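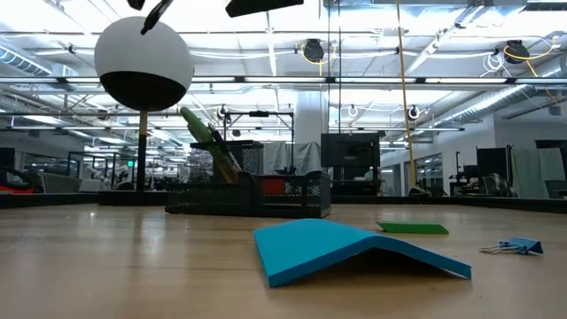

Cosimo, perdona que conteste tarde a lo de pasar las actas de la asociación a papel, pero es que lo he leído tres veces y sigo sin verlo. Entiendo la nostalgia. Yo también tuve libro de actas, con sus páginas numeradas y su sello, y también me acuerdo de quién lo perdió en una mudanza. Me dices que con papel "todo queda a la vista". Pues mira esta mesa: algo azul doblado como una tienda de campaña, una pinza azul tumbada de lado y un organizador de rejilla negra al fondo. A la vista está todo, y a ver quién encuentra ahí el acta de mayo. El papel no ordena a nadie. Ordena el que se sienta a ordenar, y de esos en esta lista andamos escasos.

Copio tu mensaje para que los demás sepan de qué hablo, que con tanto cambio de asunto ya no hay quien siga el hilo.

Cosimo Cocco escribió:
> Propongo que desde mayo volvamos al libro de actas encuadernado.
> Con Dadimska dependemos de una contraseña que solo tiene Mervyn,
> y cuando Mervyn se va de vacaciones no hay actas. He pedido precio
> en Wallgate: 8 cuadernos cosidos, tapa dura, 100 hojas cada uno.
> Nos durarían años. Además, el papel no se actualiza solo a las
> once de la noche ni te cambia los botones de sitio.
> Gemma Clegg está de acuerdo y dice que en Whiteley lo hacen así
> desde siempre y nunca han tenido un problema.
> Un abrazo, Cosimo

Voy por partes.

Lo de la contraseña es verdad y es una vergüenza, pero se arregla dándole la contraseña a otra persona. Se tarda un minuto. No hace falta comprar cuadernos para eso. Mervyn, si estás leyendo, pásasela a Paora y asunto liquidado.

Lo de "nunca han tenido un problema" en Whiteley no me lo trago. Cuando fui a pedirles la copia del acuerdo sobre el local me tuvieron esperando una tarde entera, y al final me dieron una fotocopia en la que faltaba la segunda página. Quizá Gemma no llama problema a eso. Yo sí.

Y lo de que el papel dura. ¿El papel de quién, guardado dónde? El archivo viejo estuvo en el trastero de Neville Crabtree hasta la inundación. Se salvaron cinco carpetas. Las demás acabaron en el contenedor y todavía hay acuerdos que recordamos de oídas, cada uno a su manera.
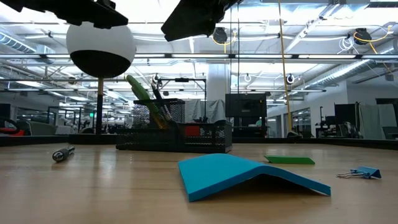
Cuaderno azul boca abajo y pinza. El sistema tradicional.

Tampoco quiero que parezca que defiendo Dadimska a muerte. Es lento, el buscador no encuentra nada que lleve tilde y el otro día me enseñó 927 resultados para la palabra "cuota", ordenados según un criterio que no he conseguido adivinar. Si alguien me propone cambiarlo por otra cosa, lo escucho. Lo que no compro es que el remedio a un programa mediocre sea volver a la letra de Mervyn, que con todo el cariño no la entiende ni su farmacéutico.

Paora preguntaba además por la parte legal, y como se lo contesté en privado lo repito para todos:

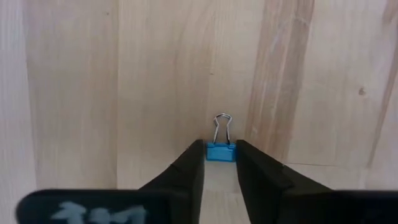

¿Hay que tener las actas firmadas a mano para que valgan?
Según nuestros estatutos basta con que las firmen quien preside y quien hace de secretario, y no se dice en ningún sitio que tenga que ser con bolígrafo. Los he vuelto a leer enteros para estar seguro.

Así que el argumento de la validez también se cae, salvo que alguien tenga otra versión de los estatutos. Si la tiene, que la mande, porque sería la tercera que circula.

Lo que sí me parece razonable es imprimir cada acta aprobada y guardarla en una carpeta en el local. Una hoja, dos como mucho. Así el que desconfía de los ordenadores tiene su papel, y el que desconfía del papel, como un servidor, tiene el fichero. Lerkis nos imprime los carteles y podría imprimir también esto, aunque antes querría ver el precio por escrito. La última vez el "ya os haremos algo" se convirtió en una factura de tres líneas que tuve que leer sentado.

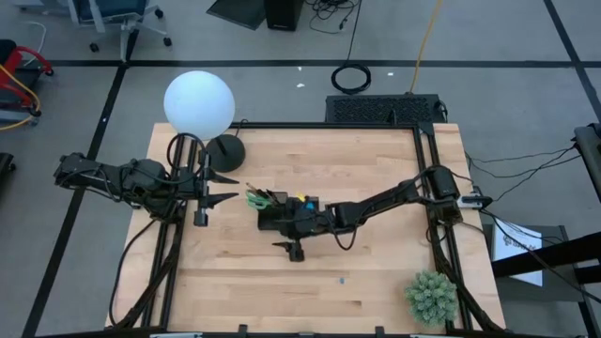
Otra cosa que habría que decidir antes que el soporte es qué se apunta. Las últimas actas recogen quién llegó tarde y quién trajo el bizcocho, pero no qué se votó sobre el seguro. Eso nos pasaría igual en un cuaderno cosido, en Dadimska o en tablillas de arcilla. Propongo que cada acta lleve el acuerdo, los votos y quién se encarga. El bizcocho puede ir en una nota aparte, si Gemma insiste.

En fin, mi voto es no a los cuadernos. Si sale que sí, los usaré, pero que conste en acta (en la que sea) que pregunté dónde se iban a guardar y que a fecha de hoy sigo esperando respuesta.

Y por favor, al contestar borrad lo que no haga falta, que el último mensaje traía pegada la conversación entera desde la cena de verano.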